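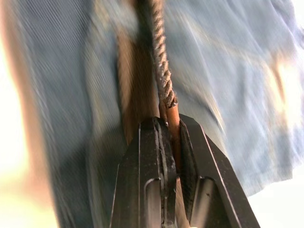 Page 1 of 2

Lomdale Help Pages > Crafts and Repairs > Rope, cord and string

Brown twisted rope is coming apart where it meets the rod

Asked 2 February 2023

Hello to all. I have a hanging piece which I bought second-hand in Lomdale market. It is a thin rod with copper-brown colour, smooth and shiny, and on the upper end there is a twisted brown rope. The rope goes up to a hook in my hallway and I hang there a small bag with keys and the dog lead.

My problem is the place where rope and rod come together. The strands go wide there, like a small onion, and little fibres are sticking out. Further up the twist is still tight, but also hairy. I do not know how the rope is fixed to the rod. I see no screw and no knot. I pulled a little and it did not move, but I did not want to pull strongly.

My questions:
Is it normal that the strands open at this place, or will it fall down one day?
Can I put glue on it, and which one?
How can I remove the small fibres? They come on my coat every time I pass.

I have at home a tube of Brelteck clear glue and some thin waxed thread. The rod is 30 cm long, if this is important. I would like to keep the rope because the colour is nice with the rod. Thank you in advance.

Answer 1 (accepted by the asker)

A small bulge is normal. When a twisted rope is pushed into a hole or over a pin, the strands must go somewhere, so they spread out. It becomes a problem only if the bulge grows. Make a pencil mark on the rope 20 mm above the rod, and measure again after two weeks. If the distance is longer, the rope is sliding out.

For the repair I would use your waxed thread and leave the glue in the drawer for the moment. Do it like this:

Take the piece down and lay it on a table. Turn the rope gently in the direction of its own twist until the strands lie close again. If you turn the wrong way you will see it at once, it opens more.
Make a long loop with the thread and lay it along the rope, with the loop end pointing up.
Wind the thread tightly around rope and loop, starting as near to the rod as you can. Every turn must touch the one before.
When you have wound enough to cover the wide part, put the thread end through the loop and pull the other end, so that the loop goes under the winding. Cut both ends short.

This is called whipping and sailors do it on rope ends. It can be undone with small scissors if you don't like it. My first one was ugly, the third was good.

For the fibres: cut them with nail scissors. Some people burn them with a lighter, but please find out first what the rope is made of. Natural fibre can go on glowing inside, and synthetic one melts and becomes hard and sharp - I would not do either next to a coat.

What I can't tell you is how strong the joint is inside. Keys and a lead are not heavy, but I would not hang a shopping bag on it.

Answer 2

Just glue it. I did mine with Doucet wood glue in May and it is still holding.

Comment from the asker: Thank you, but my rod is not wood I think. It is very smooth.

Comment: ok then I don't know, sorry

Answer 3

I agree with the whipping. One addition about the glue. If the rope really comes out some day, then glue is right, but clean the old glue from both parts before. A thin glue will climb up in the rope and make it stiff and dark for a few centimetres, and this you cannot remove. Take a thick one and try it on a loose piece of similar rope.

Useo sells brown twisted cord by the metre, if you want to replace it one day. Bring the rod with you, the thickness is difficult to guess at home.

Comment from the asker: I did the winding yesterday evening, with two attempts. It looks tidy now and I made the pencil mark also. I will write again if it moves.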